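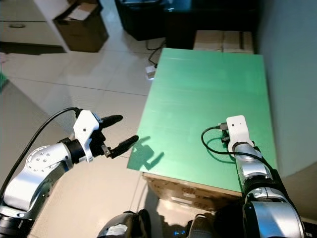

Temporary work surfaces: panel on carton
Speaker notes, Dilemora fit-out series, session 5
Sep 18, 2020

Slide 1. Title
Wait for the door to close. Session runs 20 minutes plus questions. Handout has the sizing table, so people can stop copying it down.

Slide 2. Scope
We are talking about a flat rigid panel laid on a closed cardboard box and used as a table. Light assembly, sorting, sample layout. Loads a person can lift with one hand. Anything with a vise, a saw or a hot plate belongs on a bench and is out of scope today.
Say early that a panel on a box has no fasteners. The panel stays put by weight and friction. Most of the talk follows from that.

Slide 3. Why we use them
The Dilemora rooms were handed over before the benches arrived. Delivery moved to October. The Floster cartons were already on site, the panels were left from the wall lining order, and the two together gave a usable height.
Cost line is on the slide, do not read it out.

Slide 4. The box
A carton carries load down its side walls. The middle of the top carries very little. Press on the center of a closed carton and it gives; press over a corner and it hardly moves. A rigid panel bridges the weak middle and passes the load to the edges.
Points to make:
Close and tape all the flaps, top and bottom.
Flutes run vertically. A carton turned on its side has lost a good part of its stiffness.
Fill it. A carton packed to the top holds its shape under a sideways knock. Paper is enough.
Reject anything with a crushed corner or a water mark. Old printing on the face does not matter.
Store-room cartons pick up moisture. Set our limit at 67 percent relative humidity and replace cartons that have stood above it for more than a day.

Slide 5. The panel
Stiffness first, then flatness, then finish. Check flatness with a straightedge on both diagonals. A bowed panel goes crown up, and if it still rocks it goes back to the rack.
Overhang: 5 cm per side is the working figure. More than that and a hand leaning on the edge will tip the panel. If the panel is much larger than the box, use two boxes of the same height. Do not stack two different cartons to reach a height.
Room Xie had an overhang of over 80 cm on one end. Show the diagram, move on.

Slide 6. Color and gloss
A pale green panel is a reasonable general choice. White parts, black parts and bare metal all separate from it well enough to be found by eye. Brown card and wood parts also separate. Green parts do not, obviously.
Gloss is the harder question. A slightly glossy face wipes clean and lets parts slide, and it also reflects the ceiling fittings. One half of the surface can look much brighter than the other under a single light. Turn the panel before moving the lamp - it is quicker.
Fine streaks in the finish run one way. Lay them the same way on adjoining panels if anyone is going to be judging alignment by eye.
Shadows: whatever stands between the lamp and the surface puts a dark patch on it, and on a pale panel the patch has a clear outline. Two lights from opposite sides soften it. Ask who has worked under one lamp. Usually most hands go up.

Slide 7. Cables
A loop of cable lying on the panel takes up working area and can drag the panel when pulled. Route it behind the work and down. Leave slack at floor level. Do not tape cable to the carton; the outer liner peels and takes the wall strength with it.

Slide 8. Checks before use
Push down on each corner in turn.
Push sideways at the near edge with a flat hand.
Look at the carton front below the panel edge for bulging.
Wipe the surface with a dry cloth.
Repeat after lunch. The second check is the one that gets skipped. In the Lista room it found two soft cartons.

Slide 9. Known problems
Creep. Card under steady load shortens slowly, and one side goes first. A level left on the panel overnight will show it.
Sliding. A strip of rubber mat between card and panel fixes most of it. Double-sided tape also works but ruins the carton top on removal.
Height. Too low for standing work. Seated only, or with a low stool.

Slide 10. Questions
Likely ones: foam board as the panel (too soft), plastic crates in place of cartons (yes, if the rims are level), how long a carton lasts (depends on humidity, see slide 4).
Collect the sample cartons before people leave. Spare handouts are in the folder by the projector.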